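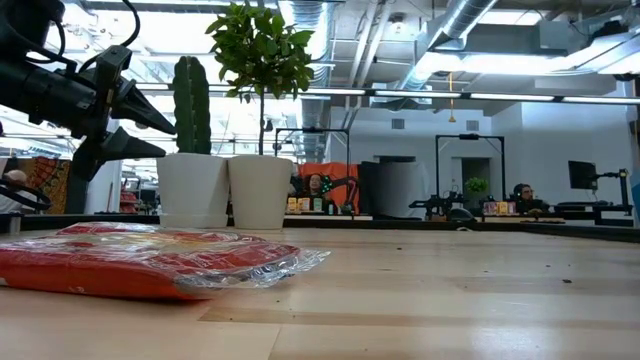 Marno Match Ball, Size 5

I've been selling soccer gear long enough to get picky about balls, and this is the one I take home with me. The Marno is a thermally bonded match ball with a textured outer, and it's what we put out for our own Thursday night games when the weather's nice and also when it very much isn't.

Price: $49
Sizes: 5 (size 4 coming back in June)
Colors: white/navy, yellow/black
In stock, ships in 2 business days

What I like about it

The touch, mostly. A lot of balls in this price range feel like a beach ball when they're new and like a brick once they've been rained on. The Marno has a layer of foam under the outer skin that gives a little when you trap it, so a long pass dies at your feet the way you want it to (assuming you got your feet in the right place, which I can't help you with). Goalkeepers tell me the texture is grippy without chewing up their gloves. I'm a left back, so I'm passing that along secondhand.

It flies straight too! I've hit plenty of bad crosses with this ball and I can't blame the ball for any of them.

It holds air well. I top mine up before a weekend tournament and otherwise leave it alone. The bladder is butyl, and the valve is the regular kind, so any needle you have in the bottom of your bag will fit. Put a drop of valve oil or some spit on the needle first, please. Most of the "my ball leaks" emails I get are from a dry needle that tore the valve.

What I don't like

The white one gets dirty fast. On a turf field with the black rubber crumbs it picks up gray scuffs in the first session, and a damp cloth only gets you so far. If that sort of thing bothers you, buy the yellow.

Also, it comes deflated. I know, I know. Shipping it full would put another few bucks on every order and I'd rather keep the price where it is. You'll need your own pump, or add the Plurkar hand pump to your cart and it'll go in the same box. The Plurkar is small, kind of ugly, and I've had mine for years.

Match or training?

It's a match ball that can take training. I wouldn't leave it out on concrete or kick it against a brick wall every afternoon. For that, get the Lultino, which has a stitched cover that's a lot tougher and a bit heavier on the foot. Several of the club coaches who order from me buy Lultinos for the ball bag and keep a couple of Marnos zipped away for Saturday.

Team orders

If you want 10 or more, write to me before you check out and I'll work out a price. The biggest order so far was 124 balls for a summer league, and Melquiades Mendoza, who runs our packing table, still brings it up. Printing your club name is possible in one color. It adds a week, and I can't take printed balls back unless we messed up the printing.

Fit and care, quickly

Size 5 is for ages 13 and up. Inflate to the pressure printed next to the valve. Wipe it down, let it dry indoors, and don't leave it in a hot trunk all summer. Let a little air out if you're putting it away for the winter.

Returns

You've got 45 days. Inflate it, kick it around on grass, see what you think. If it's not for you, send it back and I'll refund the ball (you cover the postage). If a panel lifts or the bladder goes in the first season, send me a photo and I'll replace it.

From customers

"Ordered one for my Sunday team, then went back for three more. Good weight, doesn't wobble." Norbert Michalík

"Nice ball. Took a few games to soften up. Wish I'd gone for yellow." Lytvynenko

Update, 27th August: yellow/black is back on the shelf. White/navy is getting low and the next delivery is already partly spoken for, so if your season opens soon, grab one now or email me and I'll put one aside.

Goes well with
Plurkar hand pump
Lultino training ball, size 5
Mesh ball bag, holds 12
Spare needles, pack of five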